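Fungate is a method for teaching robot grippers to pick up and sort small packaged goods from demonstrations given by people with hand-held gripper tools. It belongs to the wider field of imitation learning. The method takes its name from a filtering step, the gate, which decides which parts of a demonstration are used in training. A first account of it, by the Weltberg group, is dated September 16, 2018.

Earlier work on the same problem relied mostly on teleoperation, in which a person steers a robot arm from a distance. Teleoperation gives clean records of joint motion but is slow, and it ties the work to the room where the arm is mounted. Hand-held tools can be carried into homes and shops. The drawback is that human wrists move in ways an arm cannot always copy – the gate was meant to deal with this.
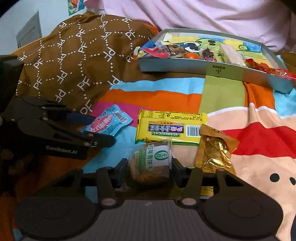

Fungate splits each demonstration into short segments and scores every segment for how well a target arm could follow it. Segments with a low score are dropped, and the rest are used to train a policy that maps camera views to gripper motion. Wrapped snacks are a common choice of object. A round biscuit in clear plastic, held between two parallel fingers, has a film that can hide where the firm edge begins, and a crinkled golden foil wrapper reflects light and changes its look with the viewing angle. Patterned bedding adds to the difficulty, as blocks of bright color behind the packets can be mistaken for their outlines.

The main published test used 500 demonstrations, of which the gate kept 393 in whole or in part. The trained policy was then run 100 times on a single arm with packets left out of the training set. Results were better for flat packets than for round ones, and most failures came at the moment of closing the fingers.

Truradden, a later variant, replaces the fixed score limit with one that is learned during training. It was tested on 103 demonstrations from the original set. The Bouazza benchmark includes both versions, though it covers one-handed tasks only – work with two grippers is scored separately.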